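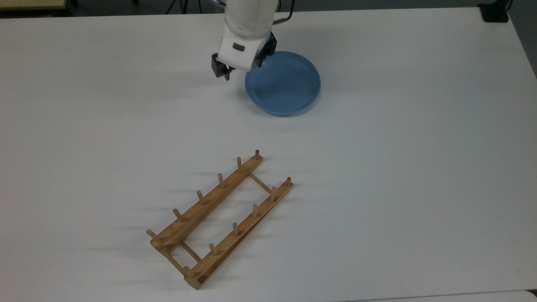 Figure 4. Plate and rack task: gripper open beside the blue plate, rack placed diagonally.

Section 4. Setting Up the Plate and Rack Task

This section applies to student teams using the Modia arm at the Perngate workshop. Teams must complete Section 3 (Power and Emergency Stop) before starting.

4.1 Preparing the table

1. Clear the tabletop of tools, laptops and drink containers.
2. Wipe the surface with a dry cloth. Do not use spray cleaner near the arm.
3. Lay the wooden rack on the table with its pegs facing up. The rack may be set straight or at an angle – record the choice on the run sheet.
4. Place one plate right side up, clear of the rack. Leave at least 300 mm between the plate and the nearest table edge.

Note: Only plates from the Kowalczyk kit may be used in scored runs. Plates brought from home are allowed in practice with the approval of the session leader.

4.2 Positioning the arm

1. Select HOME on the control panel and wait for the arm to stop.
2. Open the gripper fully.
3. Lower the arm until the fingers are just above the table, next to the rim of the plate.
4. Check that the cable behind the arm hangs freely and is not pulled tight.
5. Save the pose as START in the Mustia software.

Caution: Keep hands off the table whenever the arm is enabled. A second team member must stay within reach of the emergency stop for the whole run.

4.3 Running the task

1. Announce "Arm live" and wait for the other team members to step back.
2. Press RUN. The program attempts to grip the plate by its rim and stand it between the pegs.
3. If the plate slips or touches a peg on the way down, press PAUSE. Do not reach in to correct it.
4. Enter the result on the run sheet, including failed attempts.

Each team is allowed 2 practice runs before scoring begins. If error 51 (grip not detected) appears, return the arm to START, check the position of the plate and repeat the run. An error that appears again must be reported to the session leader before the arm is restarted.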